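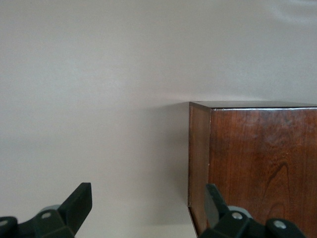

A visitor from Hurgate asked us in the guest book why we keep old wooden things when new ones are so cheap, and whether anybody still wants the dark color. It is a fair question. My short answer is that I like dark wood, and I like it most against a pale wall.

Reddish-brown wood, with the grain going up and down. The shine is along the upper rim, and the side is a little more orange than the front.

This page belongs to the Pandance collection of household wood. We started it in July with 14 pieces, and now there are 30. Many came from the Sembiring house, when the rooms there were cleared. Others were bought at the Pevitz sale – not always for a good price, I must admit.

For cleaning we use a soft dry cloth, and wax only once a year. If you have similar furniture at home and want to show it here, please write to us and tell the height and the width. New pieces are added at the end of each month.

Last change: Mon 31 October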